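Jaltville Bakery Open Day: a visit in April

The bus to Jaltville sets you down outside a carpet warehouse and leaves before you can change your mind. From there it's a walk along the bypass with the smell to guide you, which on the morning I went was mostly diesel, then hot sugar, then diesel again. The Stetsiuk bakery opens its doors once a year, and a queue had formed by the time I found the right gate. Half of it had brought empty carrier bags. These people had been before.

We were each given a hairnet and a paper coat and split into groups. Mine was led by Kimie Takeda, who runs the sweet dough section and walks backwards at a speed I couldn't manage forwards. She asked if anyone had a nut allergy, if anyone was wearing a watch, and if anyone was going to ask about sourdough. Three hands went up for the last one. She said the sourdough was at the end and we'd have to earn it.

Stetsiuk make honey cake, poppy seed roll, a plaited loaf with far too much egg wash and a thing called the Kumley bun, named after the village down the road. Kumley has its own bakery, which also makes a Kumley bun, and relations are what you'd expect. The Stetsiuk version is a flat yeast bun with caraway on top and a smear of plum underneath. The Kumley version has no caraway. I was told this in the tone other people use for drink driving.

Honey cake takes up most of the building. The layers are rolled thin, baked fast and left overnight with soured cream between them until they give up and go soft. A woman at the trimming table was taking the edges off with a long knife, and the edges went into a tub, and the tub was the only thing anyone in my group looked at for the next few minutes. We did eventually get some. I took 2, and then felt bad, and then saw the man in front of me putting his in a sandwich box.

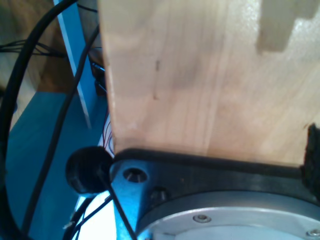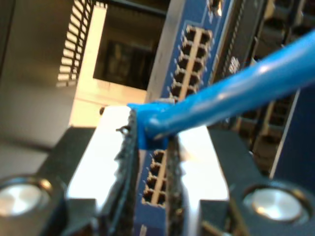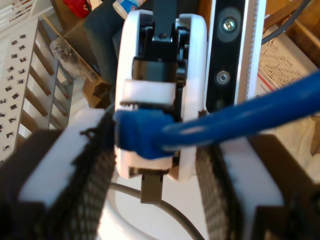
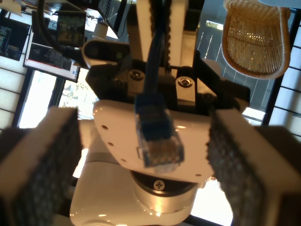

The proving room was warm and dim and I could happily have been left there. Trays of plaits sat on their racks, getting bigger at their own pace, and Takeda explained that you press one with a finger and watch how quickly the dent fills in. Too quick and it wants longer. If it doesn't fill at all you've missed your chance, and you're making bread pudding. She let us each press one. I would avoid the plaited loaf from that batch if you live locally.

Then lunch, in the canteen, at half past eleven, because bakers have been up since the middle of the night and see no reason to wait for the rest of us. There was beetroot soup and there was bread, and then there was more bread, brought round in case we had run out of bread. The coffee came from a machine and I won't go into it.

The afternoon was the hands-on part. Kazue Fujimoto had us round a long table with a lump of dough each and showed us the plait, which has four strands and looks simple for as long as she is doing it. Over two, under one, over one, and then something with the left hand that I asked to see again. And again. She was extremely patient. My neighbour, a retired dentist, turned out a loaf you could have put in a window. Mine had a shoulder.

While they baked we were given a talk on Prillura, the bakery's new range of filled biscuits, which comes in apricot and in something described on the packet as "forest". I asked which part of the forest. Blackcurrant, I was told, mainly. They're good biscuits, short and crumbly with a bit of salt to them, though you need a plate and ideally a change of jumper.

We did get to the sourdough. It lives in a lidded bucket in a cold store and gets fed twice a day, so it eats more regularly than I do. The three sourdough people took turns putting their heads over it. One asked how old the starter was and Takeda said old enough to be left alone, and put the lid back on.

The shop is by the exit, naturally. This is where the carrier bags came out. Seconds are sold by weight in brown paper sacks and you don't get to choose what's in yours, so there was a brisk trade going on in the car park afterwards, poppy seed for honey cake, with the Kumley buns going at a poor rate. I came away with a sack, two packets of the apricot Prillura and my own loaf, which Fujimoto had wrapped for me and labelled, in pencil, "eat first".

Practical points, if you're thinking of going next year. Book early. Wear flat shoes, as the floors are washed down all day. Children are allowed in the shop and the canteen but can't go round the ovens. There's a vegetarian soup if you ask for it at the gate. The last bus back goes at ten past four, and the driver doesn't mind if you eat on it, provided you offer.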